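Search this wiki Search Go Advanced

Table cover (household)

A table cover is a length of cloth laid over a table, officially to protect it and in practice to decide what the table is for. Under a lace cover a table is for visitors. Under a plain or striped cotton one it is for everything else: sorting, mending, winding, gluing, homework and the long-term storage of things that will be put away later. 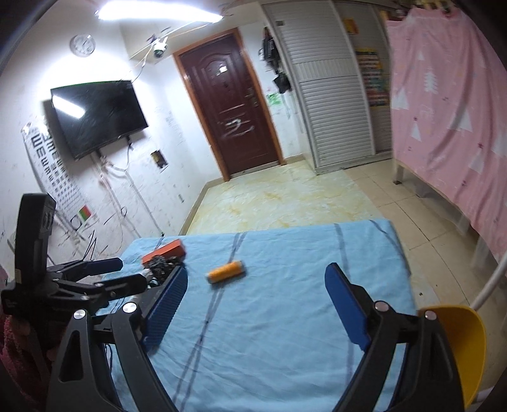
The working cover, as the second type is usually called, has a smaller literature than its dressier cousin, most of it written by people trying to sell one. It is generally light in color, so that a dropped screw can be found, and often striped, so that the owner can tell when it has gone crooked. Blue on blue is a perennial favorite. Wrinkles are considered normal.

Placement

The working cover tends to live in the room with the most traffic. A tiled floor is preferred, as anything that rolls off the edge can at least be heard landing. A wall clock and a television are common companions, the first to show how long a job is taking and the second to explain why. Walls near a work table also collect charts, from multiplication tables to the eye chart with its rows of E's, which is consulted mainly by people who have just failed to thread a needle.

Behavior of objects

Saskia Donnelly, in her short household guide The Covered Table, divides objects on a working cover into residents and rollers. Residents are boxes, books and anything in a tangle. Rollers are spools, pencils and rolls of tape, which have a good side to stand on and seldom use it. Donnelly kept a list of everything that fell from her own table one January and reached 65 entries, 18 of them the same spool.

Commercial types

The Drastholm is a heavy woven cover sold by the yard, admired for lying flat and disliked for its weight when wet. The Rulico is thinner, comes prehemmed, and shrinks up to 13 percent in the first wash — a figure printed on the label in very small type. Mirani covers have a rubbery backing that stops them from sliding and also, after a few summers, from coming off.

See also: Oilcloth; Table pad; Drawer, miscellaneous

Reader comments (3)

umska_fan: No mention of Umska? We've had ours for years and it has only one burn.

Petra L.: The Rulico shrinks lengthwise only. Mine is now a runner.

hemline2268: Wash the Drastholm cold and get someone to help you carry it to the line.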